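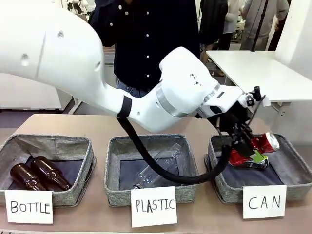 Council has changed what goes in which bin and I am confused about cans

Asked January 23, 2023 in Household > Waste and recycling
4 answers hidden, 3 shown

We moved to Wullel in September and the bins here work differently from our old place. There we had one big recycling bin and everything went in it. Here we have a box for paper, a box for glass and a bag for cans and plastic, and the leaflet that came with them is from before the last change, so it contradicts the website.

My questions are mainly to do with cans.

Should they be crushed or left as they are? My neighbour says crushed cans get rejected. The leaflet says "squash where possible" but that line is under plastic bottles, so I don't know if it covers cans as well.

Do I need to rinse them? We are on a water meter.

And what about foil trays and the lids off yoghurt pots? I have been putting those in the general rubbish and it feels like a waste.

We get through a fair few fizzy drinks cans in this house and the bag is full well before collection day, which is once a fortnight. If I can squash them I would get twice as many in.

Answer 1 (accepted)

It depends on how your area sorts them, so your neighbour may have been right at some point. When everything goes in one bin, flattened cans can end up in with the paper, because the sorting plant separates flat things from round things. That is why some councils ask you to leave them whole. Where cans are kept apart from paper, as yours are, it matters much less. I am in the Trenon collection area, next to yours, and we have the same bag. The crew has never left one behind because of crushed cans and I have been crushing them for years.

If you want to be safe, press them in at the sides and don't stamp them flat like a coin. They still take up less room and they still look like cans.

Rinsing: a quick swill is enough. I do mine in the washing-up water after the dishes are done, so it costs nothing on the meter. Tins that have had fish or pet food in need a bit more or the bag will smell by the second week.

Foil trays can go in the bag here if they are clean. Screw the foil up with other foil until you have a ball the size of a fist. Yoghurt lids can go in the ball if they are foil. If you scrunch one up and it springs back open it is plastic film and goes in the rubbish. Same with crisp packets.

You can ask for a second bag. Ours was free and took 4 weeks to come.

Answer 2

just crush them, everyone does

Answer 3

Agree with most of the first answer but check the second bag before you rely on it. I asked for one last year and was told it was only for households of five or more. We are three. I bought a Schnyder wall-mounted crusher instead and it has been fine, though the screws that came with it were too short for our garage wall and I had to get longer ones. It does the ordinary 330 ml cans. It won't take the tall ones properly, they fold over halfway and jam.

Before that I had a Gindico one with a plastic handle and the handle snapped, so I would spend a bit more and get metal.

One more thing, if there is a school or scout group near you, ask whether they collect drinks cans. Ours takes them to the scrap yard. They only want aluminium, so test with a fridge magnet first. If the magnet sticks it is steel and they don't want it. I save mine up in an old compost sack in the shed and take it round when it's full, and since I started the council bag has lasted the fortnight easily.

Aerosols go in the bag too as long as they are empty. Don't crush those and don't put a hole in them.

Comment from the person who asked

Thank you. I rang the council and was on hold for 30 minutes but did get through in the end. Crushed is fine here, foil is fine if clean, and they are sending a new leaflet. They didn't know when. I forgot to ask about the second bag.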